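Folding Trousers

Folding trousers is a routine household task in which a pair of trousers is reduced to a flat, compact shape for storage in a drawer, on a shelf or in a travel bag. It is usually the last stage of laundering, after washing, drying and, where needed, ironing. The method used depends on the cloth, the cut of the garment and the space available.

Background

Trousers are among the larger items in an ordinary wash, and their shape makes them slower to fold than towels or pillowcases. The two legs must be brought together, the seat forms a point that does not lie along a straight line, and the waistband is often thicker than the rest of the garment. Elastic and drawstring waistbands tend to gather, and the cloth just below them gathers as well.

Creased trousers, such as those worn with a suit, are folded along the front and back creases so that the inner and outer seams of each leg meet. Casual trousers have no set crease and are generally folded down the middle, one leg over the other.

Work surface

Any flat area longer than the garment may be used. Tables and ironing boards give a firm base, but beds are common in homes where floor space is limited. A bed allows several garments to be laid out together, and its height suits a person standing or kneeling beside it. The softness of the mattress is a drawback, as pressing down on one part of the garment may shift another. Bedding that is pulled tight before folding begins gives a steadier base.

Method

The trousers are laid on their back or front with the waistband at one end. The cloth near the waistband is drawn outward until the bunching is gone, and the legs are straightened from the hip to the hem. One leg is then turned over the other. The pointed part of the seat is tucked in to leave a straight edge, and the length is folded in half or in thirds, with the hems brought toward the waistband.

Smoothing is done between folds with light, even pressure. Two points of contact are helpful at this stage — one to hold the waistband in place and one to draw the cloth away from it.

Corduroy

Corduroy is a ribbed cloth with raised cords, known as wales, that normally run the length of the leg. The pile can be flattened by weight or by a hot iron, and a sharp fold left for a long time may show as a line across the wales. Corduroy trousers are therefore folded loosely and placed near the top of a stack. Smoothing follows the direction of the wales. On ribbed trousers with a printed logo, such as the dark teal pair below with its large yellow "62" and the words "PRO TOURING", folds are best placed clear of the print.

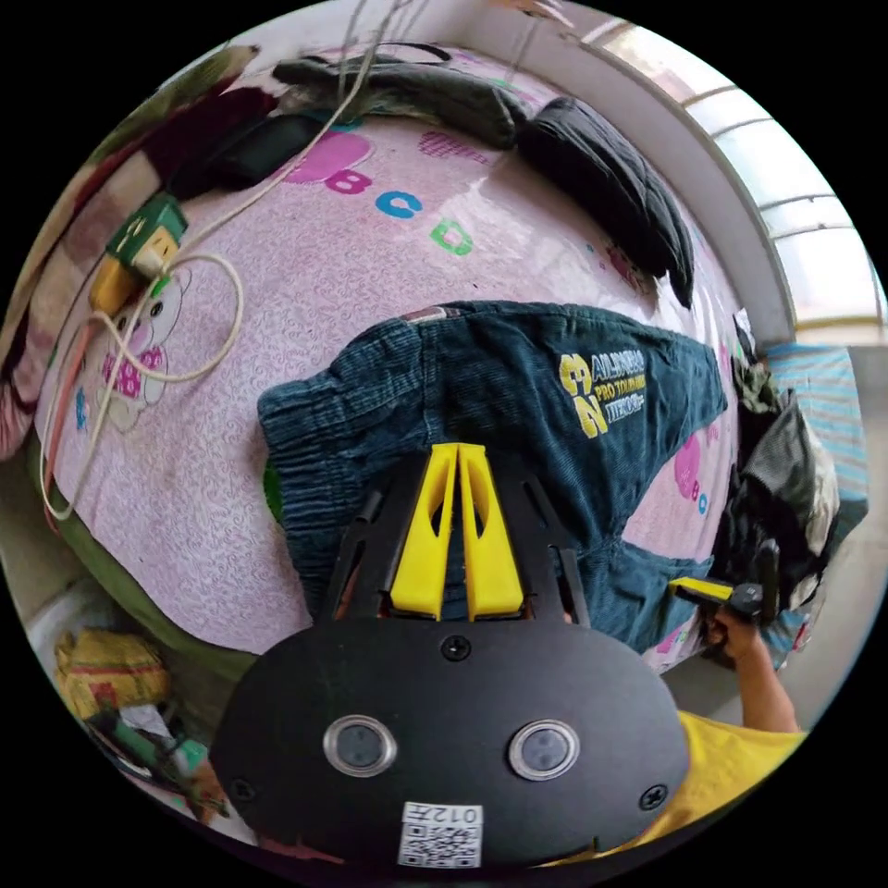 Storage

Folded trousers may be stacked flat or stood on edge. Flat stacks suit open shelves, though the lower garments are harder to reach and carry the weight of those above. Standing the garments on edge, with the final fold facing upward, makes each pair visible in a drawer and spreads pressure more evenly. Rolling is an alternative used mainly in travel, where it fills narrow gaps in a bag.

Heavier trousers put away for the warm season, often in March or later depending on climate, are kept clean and fully dry. They may be refolded along different lines partway through storage to limit lasting creases.

See also

Ironing
Clothes hanger
Corduroy
Linen closet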